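Ticket 242: Strap and soft-goods pickup, repeat failures on "tidy the bag" task
Product: Lamon handheld gripper, Drasisell policy server
Site: Zindport demo floor
Opened by: Site integration
Assigned to: Jakubowski Automation, second-line support
Priority: Medium
Status: Open, waiting on customer

Problem as reported

Customer is evaluating whether the Lamon unit can be trained to do ordinary tidying: pick up a bag, move it off a seat or the floor, hang it on a hook. Rigid items (mugs, boxes, tape rolls) are fine. Bags are not. The customer asks whether this is a fault in the hardware, a fault in the training set, or a limit of the product. They need an answer before deciding on a second unit.

Environment

Firmware 5, stock fingers, stock mesh liner. Training set is 700 demonstrations recorded by hand with the Lamon gripper, of which 144 involve a bag of any kind. The rest are rigid objects. Overhead lighting only. Concrete floor, people walking through during recording.

Steps to reproduce

Place a soft backpack upright on the floor or against a cushion. Start the task from the home position. Let the policy choose its own grasp point. Watch the shoulder straps when the gripper closes on the top handle.

Expected: gripper closes on the handle, straps hang clear, bag lifts.
Reported: gripper closes on whatever fabric is nearest. Loose strap rides up over the housing. On lift, the bag tilts and the policy either stops or lets go.

Troubleshooting log

Entry 1. Asked customer to confirm finger travel with the gauge block. Full travel both ways, no binding. Closed off mechanical fault in the fingers.

Entry 2. Asked customer to run the force calibration. Passed. The grip force is enough for the bag they are using when the grasp is on the handle. Placed by hand on the handle, the gripper holds and lifts every time. The fault is in where it grasps.

Entry 3. Customer suggested the camera was losing the bag against a busy background. Replayed the logs. The bag is detected throughout and the grasp point is always on the bag. It is often on the wrong part of the bag. Background ruled out for now.

Entry 4. Reviewed wrist camera views from the bag demonstrations. Strap contact with the housing is common in the customer's own recordings, where a person is guiding the tool. The policy is likely copying this. It has seen many approaches with fabric over the housing and has no reason to treat that as bad.

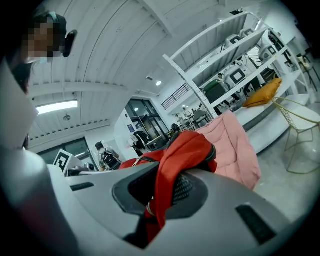

Attachment A: wrist camera view, red strap draped over the gripper housing and hanging through the opening.

Entry 5. Checked the attachment against the snag guide. Fabric bunched on top of the housing and a metal ring on the hanging length are both listed as snag risks. The ring matters more than the fabric. Cloth will usually slide off the housing when the tool backs away, but a ring can catch in the mesh liner. Asked customer to inspect the liner for pulled threads and report back.

Entry 6. Customer asked if a smooth liner would fix it. It would lower the snag risk. It would not fix the grasp choice. Smooth liner kit can be quoted separately.

Entry 7. Customer asked for a plain answer on whether the unit can do household pickup. Response sent, copied here:

For rigid items of known size, yes, with a person nearby. For bags, coats, towels and anything with straps or cords, not yet at a rate we would support unattended. A person sorts out a strap by feel and does it without stopping. The gripper has no touch sensing on the housing, so it can't tell that a strap is lying across it. It can only see it, and only if the training set has taught it to care.

Workaround

Tuck or clip the straps before starting the task. We recognise this leaves part of the chore with the person.

Requested from customer

Relabel the bag demonstrations and drop any where fabric crosses the housing at the time of grasp. Record new ones with the approach from the handle side, straps left loose. Vary the bag and what it is leaning on. Retrain, then send the logs with the wrist camera view switched on. Send close-up photos of the mesh liner, both sides.

Notes for second-line

Do not swap the unit under warranty on the present evidence. If the liner shows damage, treat it as a wear part. A feature request for contact sensing on the housing was raised in March and is linked to this ticket. No release date has been given, so please don't quote one.

Last updated 10 April 2021. Ticket will close automatically if the customer does not reply to the liner request.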